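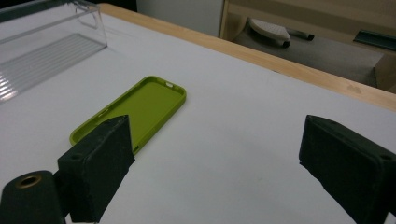
Recording hand-held demonstrations: picking a soft phone case from a table and placing it in a container

Applies to the Pranurov hand-held gripper, second set of fingers. Last revised February 19, 2020 by Yae Chiba.

Scope

This page covers the recording of one short task: the operator closes the gripper on a silicone phone case lying on a white table, lifts it and sets it down in a clear plastic container. Remote control of the arm is covered on a separate page by Genji Hayashi. The two methods write the same file format, but do not mix them in one batch.

The case is soft and low, and it bends when squeezed. A grip that would be safe on a rigid block will fold the case in half. Most of what follows deals with that.

Before you start

Charge the gripper and check that the fingers open and close through their full travel without sticking. Wipe the pads with a dry cloth. Scuffed pads are usable. Torn pads are not, and must be changed before the next batch.

Set the frame rate to 20 per second. Higher rates fill the disk and gave no gain in training on this task.

Run the start-up check in Drosmont. It asks you to hold the gripper still, then turn it slowly through each axis. If the check reports drift, repeat it once. If it reports drift again, restart the gripper and begin from the top of this section.

Setting out the objects

1. Put the case flat on the table with the open side up. The raised rim gives the fingers an edge to bear on.
2. Put the container beside it, with a clear gap between the two. The fingers need room to open on both sides of the case.
3. Turn the case to a new angle for each recording. Keep a written list of the angles used. People drift back to the same two or three if they rely on memory.
4. Leave the background as it is. Items on shelves or on the floor beyond the table may stay, provided they are not moved during a recording.

A clear container is hard to pick out against a white table. Its rim and corners show mainly as thin bright lines, and these shift with the lighting. Keep the room lights at one setting for the whole batch and note the setting in the log.

Recording

1. Hold the gripper above the table with the fingers open and press the side button. Wait for the tone.
2. Stay still for one second. The software uses this pause to fix the starting pose.
3. Bring the fingers down on either side of the case, across its short axis. Stop just before the tips touch the table.
4. Close slowly. Stop closing when both pads are against the rim. The case should bow slightly and no more.
5. Lift straight up until the case is clear of the container's rim.
6. Move sideways at an even speed. Do not swing the wrist to save time, as the arm cannot copy a fast wrist turn and the recording will be rejected at the replay stage.
7. Lower the case until it is inside the container, then open the fingers fully.
8. Raise the gripper, stay still for one second and press the button again.

A normal recording lasts 11 seconds. Anything much longer usually contains a hesitation. Delete it and record again.

If the case slips, do not chase it. End the recording, mark it as failed and reset the objects. Failed recordings are kept in their own folder and are used by Haruna Murakami for the grip tests.

How many to record

Record 50 per batch. Expect to lose a few to tracking faults. A batch with 42 or more good recordings can be sent for training; a smaller one should be topped up on the same day, under the same lights.

Checking the batch

Open the batch in Ollska and play each recording at double speed. Look for the following:

- The case is in view at the start and its outline is not fully hidden by a finger. One finger covering a corner is acceptable.
- The finger width falls smoothly during the grip. A step in the curve means the operator squeezed twice.
- The path has no jumps. A jump during the sideways move normally means that tracking was lost over the plain part of the table.
- The fingers are fully open at the end.

Known faults

Tracking lost close to the table: the camera sees too little detail when it is low over a blank white surface. Tilt the gripper back slightly so that the table edge stays in view.

Case sticks to one pad on release: open fully and wait. Do not shake the gripper. If it happens often, clean the pads again.

Width reads above zero with the fingers shut: redo the width calibration. Kimie Imai has the gauge block.

Replay stops at the lift: the height limit on the arm is set too low. Change it in the arm settings and leave the recording alone.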